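Plenex Storyteller's Prompter - Tabletop Model

If you have ever stood in the wings of a community theater with a flashlight between your teeth, trying to find the right page for an actor who has gone completely blank, you will understand why we are so fond of this little machine. The Plenex holds a full-length script on its screen, scrolls at the speed you choose, and sits low enough that the front row will never know it's there.

Shayne Prendergast used one for the whole February run of our fairy-tale revue and has asked to keep it ever since (we said no, but kindly). The type is large and clear, the hand control has just 2 buttons, and you can mark up to 34 cues in each script - songs, entrances, thunderclaps, whatever your show needs.

What's in the box
Prompter with folding stand
Hand control and 4 batteries
Carrying bag
Printed guide by Francine MacPherson

Battery life is good for a long evening, intermission included. Memory holds 3000 pages, so a small company can keep several seasons of plays on it and still have room for the holiday pantomime.

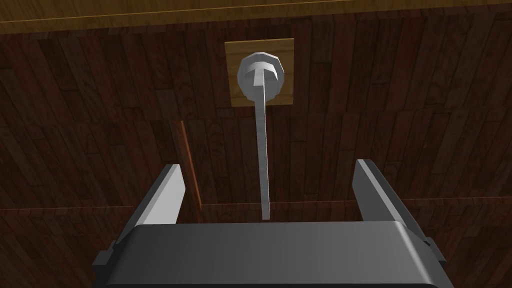

Gripper facing a dark brown plank wall, computer rendering

Orders placed by 9th August ship with a spare hand control at no extra charge. Spare bags and stands are sold separately, and we're always happy to talk through which size suits your stage.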